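Oiling your board

I use Zakitz board oil for this (any food-safe mineral oil will do, I just like the smell of that one!) and it takes me two evenings, mostly waiting.

1. Wash the board with warm water and stand it on its edge overnight.

2. Sand lightly along the grain. I go up to 515 if I'm feeling patient, and I usually quit sooner.

3. Pour on a small puddle and rub it in with an old T-shirt, going right over the glue seams and down the front edge.
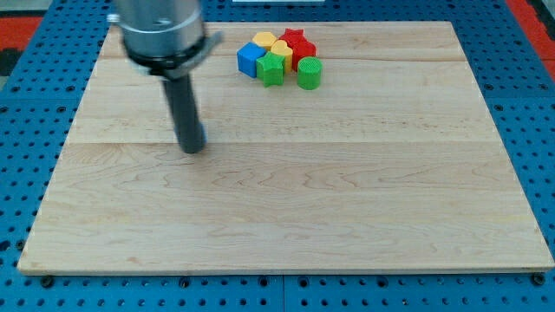
4. Leave it for 60 minutes, wipe off the extra, then flip it and do the other side.

Note: pale woods like maple darken a little at first, so don't panic.

Caution: hang oily rags flat outside to dry. Never ball them up in the trash!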